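Brandlow tabletop sets: gallery

Page updated 2023-09-15

The Brandlow sets are groups of small household articles kept together for sorting and laying-out work on a table. Each set has a tray, one or more decorative pieces, something flat and printed, and something that stands upright. The notes on this page cover the pieces as they are used, how they behave on a smooth surface, and how they are stored between sessions. Catalogue numbers follow the old Domov list where one exists. Pieces bought after May have no Domov number and are entered by type only.

The complete register has 2,678 entries. Most are duplicates or spare parts and are not dealt with on this page.

Table surface

A smooth, pale top is preferred. Dark trays and saturated colours separate well from it, and a thin green stem can be found without searching. Patterned cloths were tried and withdrawn because small printed articles were overlooked at clearing time. Glossy tops are acceptable indoors but give reflections near a window or on a balcony.

The top is wiped before laying out and again before packing. Grit under a tray marks both the tray and the table.

Artificial flowers

Small bouquets are kept in preference to single stems. A bouquet has enough bulk in the head to stay where it is put, while a single stem rolls. The weight is all at one end, so the piece should be lifted close under the blossoms. Lifting by the end of the stem turns the head downwards and bends the stem over time.

Pale pink and cream are the colours held at present. Leaves work loose before blossoms do. A loose leaf goes in the repair envelope with the set number written on it, and is pushed back on when the set is next checked. Glue is not used.
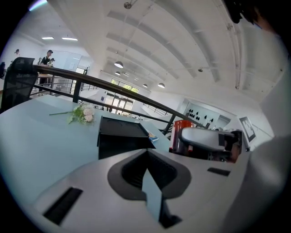
Flowers are stored on their sides with the stem straight. They should not be put under a tray or wedged into a cylinder, as the blossoms take a crease which does not come out. Dust is removed with a soft dry brush. Washing is possible but the centres hold water for a long time.

Trays

The raised rim is the useful feature of a tray. It stops small articles at the edge and gives a hold for lifting. A tray with a shallow round recess is laid with the recess uppermost; anything with a round base can then be set down in the same place each time.

Black trays show dust more than any other piece in the register. They are wiped with a barely damp cloth, rim first, then the recess. Scratches are noted in the register only if they can be felt with a fingernail.

Flat printed pieces

Cards, small books and folded leaflets are grouped under one heading. All are thin, and all are awkward to pick up from a smooth top. Sliding the piece to the table edge is the usual method indoors. It is not used near a railing or an open window.

Bright printing is an advantage at clearing time. White backs on a pale table are a nuisance, so pieces are laid with the printed side up. The Obradović cards, supplied in packs of 40, have rounded corners and have lasted better than the square-cut ones. Corners on the older stock are soft and several have split.

Cylinders

Upright containers are placed last when laying out and removed first when clearing. An empty one is easily knocked over by a sleeve. Those used outdoors are given a little dry rice for ballast, up to about 500 g for the tallest type.

Red is the standard colour for the tall size. Lids are checked for fit once a month. A lid that lifts off under its own container's weight is moved to indoor use.

Working on a balcony

Daylight is better than the lamps in the store room, and colours can be compared properly. Against that, wind moves the flat pieces and the lighter flowers. Any flat piece thinner than 3 mm is kept back in a breeze unless a tray or cylinder stands to windward of it.

The table is set so that nothing light has to be placed on the side next to the handrail. Sets are not left out between sessions, even for a short break in fine weather. Artificial leaves lose their colour in direct sun, starting at the tips.

Packing

Sets go back into Fumamska boxes, the low pattern with the full-width lid. Tray at the bottom, recess up. Flat pieces lie inside the rim. The cylinder goes on its side along the long wall of the box, and the flowers take the remaining space with the stem running parallel to it.

The box label gives the set letter, the number of pieces and the condition at last check. Write in pencil. Old labels are removed completely before a new one is applied, as layered labels lift in the cold months and come off together.

Missing pieces are entered on the day they are noticed. Replacement need not match in colour, but it should match in height to within a finger's width or the lid will not close flat.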